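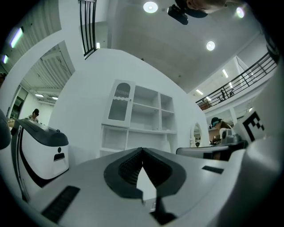

Datensatz Brerkix: Aufräumen am weißen Regalschrank

Zuletzt aktualisiert: Februar

## Inhalt

Brerkix enthält Aufnahmen vom Ein- und Ausräumen eines weißen Regalschranks. Der Schrank steht vor einer gebogenen weißen Wand. Oben links hat er eine hohe Glastür mit Rundbogen, daneben offene Fächer in zwei Spalten, die rechten davon schmaler. Unten schließt ein offener Stauraum an. Weiter rechts an der Wand hängt ein kleiner weißer Bogenspiegel.

Umfang: 3.000 Sequenzen, 68 Gegenstände, 16 Aufgaben.

## Bezeichnung der Fächer

- `vitrine`: Bereich hinter der Glastür
- `fach_l`: offene Fächer, linke Spalte
- `fach_r`: schmale Fächer, rechte Spalte
- `unten`: offener Stauraum
- `ablage`: jede Fläche außerhalb des Schranks

Die Fächer innerhalb einer Spalte werden von oben nach unten nummeriert, beginnend mit 1. Links und rechts gelten immer von vorn gesehen, auch wenn eine Sequenz von der Seite beginnt.

## Aufgaben

Jede Sequenz umfasst genau eine Umlagerung: Gegenstand, Startfach, Zielfach. Das Öffnen der Glastür zählt als eigene Aufgabe (`tuer_auf`), ebenso das Schließen (`tuer_zu`). Sortieraufgaben nach Größe oder Farbe beginnen mit `sort_`.

Eine Sequenz gilt als abgeschlossen, wenn der Gegenstand ohne Überstand im Zielfach steht. Umgefallene Gegenstände werden mit `status=2` geführt und nicht entfernt.

## Aufteilung

Training und Test sind nach Gegenständen getrennt. 17 Gegenstände kommen nur im Testteil vor. Die Zuordnung steht in `split.csv`, die Maße der Gegenstände in `objekte.csv` (Millimeter, größte Ausdehnung).

## Bekannte Einschränkungen

- Spiegelungen in Glastür und Wandspiegel sind nicht maskiert.
- Bei `unten` ist die Sicht auf das Zielfach oft verdeckt.
- Die Teilmenge Horthorpe verwendet noch die alten Fachnamen; Umsetzung mit `fach_map.json`.

## Pflege

Quentin Masson, Drornberg. Korrekturen bitte mit Sequenznummer und Fachname einreichen.

Kontakt: Projektstelle Brerkix | © Drornberg | Nach oben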